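How to test a two-armed robot on jar lids

Can a machine put your pantry in order yet? We gave the Naidu rig at Gincombe an afternoon to find out.

1. Set out a bin and a tray, and put the jars within reach of both arms.
2. Have one gripper take the upper part of the jar and the other the lower half.
3. Twist slowly. Then slower than that.
4. Allow 67 seconds per jar. A hungry toddler needs 5.
5. Log every try. Ours came to 704, and my coffee went cold during most of them.

Keep glass out of it until you've had 9 clean runs in a row. Keep your good jam out of it forever.
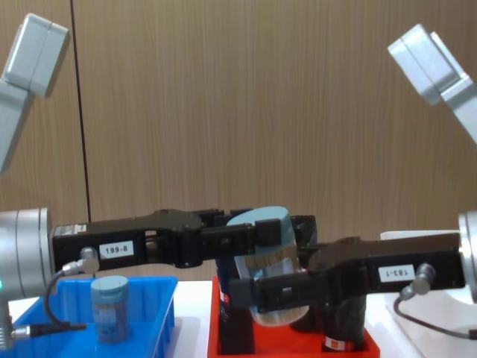
Vomamow replied that the lid is the easy part, and to write back when it wipes the rim.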